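**Staff Forum > Operations > Laundry Services**

**Topic: Automated loading trial - effect on duties and shift patterns**

**linen_coordinator** wrote:

Colleagues, the department has asked for written views on the loading trial before the rota for December is settled. I am opening this thread so that comments from both the Zandstead and Simero buildings are kept in one place. Please keep to the subject of duties, training and hours. Questions about pay should go to your supervisor in the usual way.

The arms supplied under the Wirix contract now work on the small front-loading machines. They transfer items between the basket and the drum. Sorting, stain treatment, folding and delivery remain with staff.

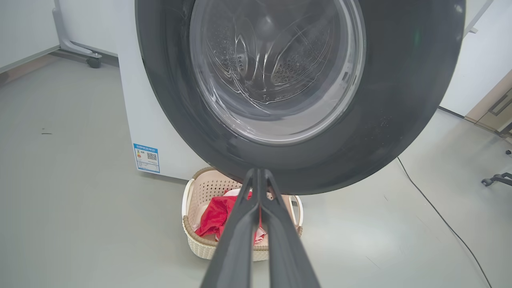
### Reply 1 - posted by eastwing_nights

Thank you for opening the thread. I work the night shift and wish to record that my duties have changed more than the notice suggested. Under the old arrangement I loaded, waited, unloaded and folded. I now prepare baskets in advance and am called back when an item has been missed or has caught on the door. The lifting is less. The interruptions are more frequent, and I find it harder to finish a run of folding without leaving the table.

I would ask that the job description be revised to say so. At present it still lists "loading and unloading of machines" as the first duty and makes no mention of attending to the equipment.

### Reply 2 - posted by R_Stores_420

I must respectfully disagree with part of the above. My back has been a recorded problem for several years, and bending to floor level was the worst of it. If the price of avoiding that is walking across the room a few times in a shift, I consider it a fair one.

I do agree about the job description.

### Reply 3 - posted by linen_coordinator

Both points are noted. For those at Simero who have not yet seen the arrangement, the basket is placed on the floor close against the front of the machine, below the door. Staff are asked to keep to this position, as the arms were set up for it.
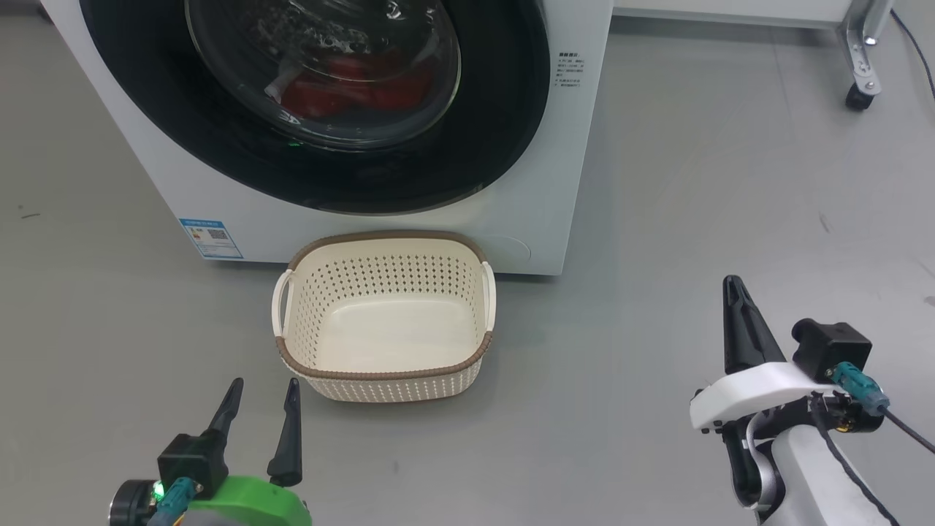

*Photo: Laundry Services, Zandstead building*

The basket position is covered in section 7 of the work instruction. Anyone who has not signed for the current version, dated September 12, 2019, should do so before their next shift.

### Reply 4 - posted by simero_days

May I raise a practical matter? Section 7 assumes that one person sets out all the baskets. On days we share this work, and no two people fill a basket the same way. Some of us were taught to pack tightly to save trips. If loose filling is now preferred, it should be stated in writing and taught to everyone - it should not be left to whoever happens to be corrected first.

I would also like to know who answers for a garment that is damaged. Under the old procedure, the person who loaded the machine signed the sheet. I am not willing to sign for a load that I did not handle.

### Reply 5 - posted by eastwing_nights

I support the question about signatures. It was raised at the first briefing and no answer was given.

### Reply 6 - posted by linen_coordinator

The signature on form 199 will in future confirm sorting and pocket checks only. A separate line will be added for loads handled by the equipment, and that line will be completed by the shift supervisor. I accept that this should have been settled before the trial began.

On filling, the current guidance is that garments should be laid in loosely and kept below the rim.

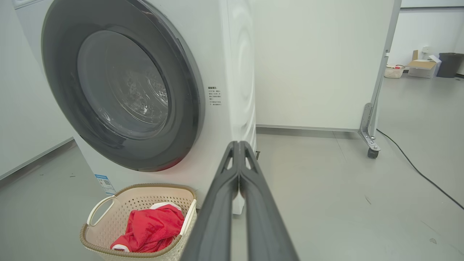 *A basket of red and white items at the machine door.*

### Reply 7 - posted by R_Stores_420

That is clear, thank you. Could the same wording be put on the wall by the machines? New starters do not read the forum.

### Reply 8 - posted by iwasaki_liaison

I am responding on behalf of Iwasaki, which provides the training. A half-day session is planned for each building and will include basket filling, safe approach to the arms and the stop procedure. It will take place in paid hours. We had intended to train supervisors only, but in view of the comments here we have asked for all laundry staff to be included.

### Reply 9 - posted by simero_days

The training is welcome. I remain of the view that nine weeks is too short a trial on which to base a permanent rota, and I ask that my objection be recorded.

### Reply 10 - posted by linen_coordinator

It is recorded. The thread will stay open until the rota meeting, and the replies will be attached to the papers in full.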